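Vunesel open day, Bogale: is the Sindeo cloth worth the trip?

I went to the Vunesel open day in February with low hopes, and I came home with about the same. The leaflet promised "table linen you can stop thinking about," and I have bought enough table linen to know what that kind of promise is worth. Still, entry was free, we need a new cloth, and the Bogale building is only two stops past Fukness on the bus.

You sign in at a desk by the loading doors, get a sticker, and wait for a group to form. Ours had mostly come for the seconds shop, which doesn't open until the tour is over. I assume that is deliberate. The first half hour was the cutting room and the hemming line, both loud, both quicker than I would have guessed. The hems looked straight. I asked whether the seconds are sold because of bad hems or bad dye, and was told "a mix."

Then on to the part I had come for, the Sindeo range laid out on tables. Sindeo is their everyday white, the one sold as fit for a family kitchen. I had expected the usual showroom treatment, with pressed corners and a vase. They had gone a good deal plainer.
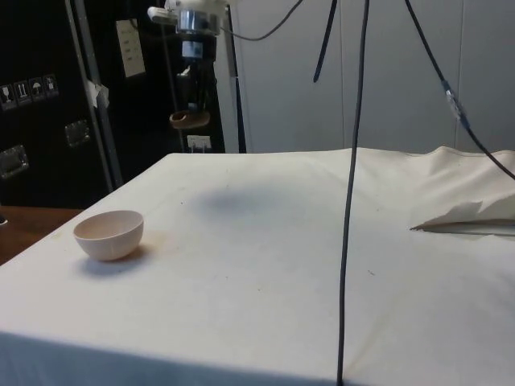
Small pinkish-cream bowl on white cloth, with a tan mark just beside it.

I don't mind a plain table. I do mind a mark next to the bowl when the leaflet makes such a fuss over stains. Maybe it shows that the thing gets used. Maybe it shows that marks stay put. I asked how many washes a Sindeo cloth is supposed to take before it goes gray and got an answer about water hardness, then an answer about detergent, and no number at all.

They hand out a sample square as you walk through, and I spent more time with mine than with the talk. It has a decent weight. Scrunched in a fist for a minute it came out looking like a road map, and smoothing it on my knee did very little. The guide said the wrinkles "relax on the table." I would like to know when.

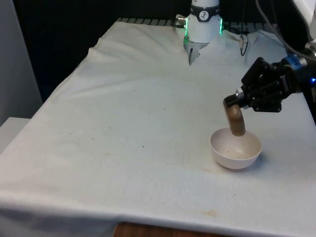
My own test for a white tablecloth is breakfast. Ours gets toast, coffee and whatever falls off a spoon, every day, and the last two cloths were rags inside a year. A cloth that looks fine under a clean plate tells me nothing. So I was more interested in the crumbs in the bottom of the white bowl than in the bowl, and more interested again in the brownish-yellow stain near the front of the cloth. That is the color ours always end up with. If Vunesel wants to convince me, they could put that piece through the wash and hang it by the door next year.

To be fair to them, the drop at the front is good. It hangs cleanly over the edge and it looks like enough cloth to cover a scruffy table, which ours is. I asked about lengths and there are five, with the longest on order only. 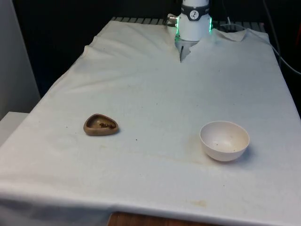

Wrinkles toward the back, a smooth drop at the front, and a sharp peak where the cloth is pulled up.

I have no complaint about how the fabric folds. It gathers into a point without looking stiff, and I have owned cloths that wouldn't. But the creases running across the back half are the ones I would be ironing out before anyone came to dinner, and "easy care" is printed on the packet.

The seconds shop is one room with bad lighting. Carry anything you like over to the window before you pay. I picked up two napkins to try at home and left the tablecloths alone, as the discount was smaller than I had hoped and they don't take returns on seconds. Tea was extra.

The napkins have had two washes so far. One has a coffee ring that is lighter than it was. I'll put up a note after Easter if it goes.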